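Teaching the Arm at Sturnden: A Talk with Busisiwe Naidoo

Busisiwe Naidoo started at Sturnden on the packing line, moved to kitting, and now has a job title that she says her mother still can't explain to the neighbors. She is a cell lead, and her cell is the one with the robot arms in it.

Sturnden puts together learning kits for schools and therapy clinics: peg boards, shape sorters, counting sets. A person used to fit every piece into every board by hand before the box was closed. Since July, the arms have been taking over a share of that work, and I wanted to hear from someone who had done it both ways.

"I did boards for 4 years," she told me over the noise of the compressor. "I was fast, and I was proud of being fast. But my thumbs! By the afternoon I couldn't open a jar. Ask anyone who was on boards back then and they'll show you the same thumb."

The first surprise, she said, was how much the arms had to be taught. A person picks up a piece, feels that it's a little crooked, and turns it without thinking. The arm has to be shown what crooked looks like, over and over, from the view of the little camera down by its fingers. Her team spent weeks doing that, and she lights up when she talks about it.

"You start to see your own hands differently. Ye-ji asked me once, why do you tilt the piece before you drop it? I had no idea I did that! So we slowed down and watched me do it, and sure enough, every time."
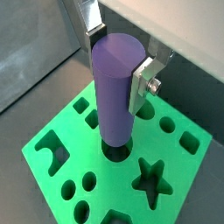 Ye-ji Wang is the engineer who came over from the Drallham plant to set up the cell. She and Naidoo keep a shared notebook of every kind of miss, and it has grown to 44 pages. Some entries are technical. One just says "do not trust the star."

"The round ones are friendly," Naidoo said. "A cylinder doesn't care which way it's turned, you only have to get it over the hole and straight up and down. The star has opinions. We gave the star its own week."

On a good shift the cell now finishes 603 boards. The old hand line did 354 with the same number of people on the floor, and those people are now split between loading, checking and the repair bench. Naidoo likes that nobody was sent home over it, though she doesn't pretend everyone was happy. Two of the older packers asked to go to shipping. One came back after a month and now runs the repair bench.

I asked Myung-ja Won, who has been on the floor longer than anyone else in the cell, what she misses. She had her answer ready.

"Talking," she said. "On the hand line we sat across from each other. I knew everybody's kids. Now I'm walking between stations and I talk in little pieces." She has brought it up at the shift meeting more than once, and the checking tables have been turned to face each other. "That helped. It's still louder than I want."

The pay question came up too. Naidoo's rate went up when she took the cell lead job, and the checkers moved up a grade when they finished the training. The loaders didn't, and she thinks they should. "Loading matters. You put the board down wrong, the whole thing is wrong. I've said so, and I'll keep saying so."

What does she want next? A softer finger pad, for one, and a second shift of people who know how to teach a new shape without calling Ye-ji. She has started training Ha-neul Bae, who came over from kitting in the spring and taught the arm its first oval last week.

"Ha-neul was yelling across the floor," Naidoo said, laughing. "Over an oval! I did the same thing with my first one."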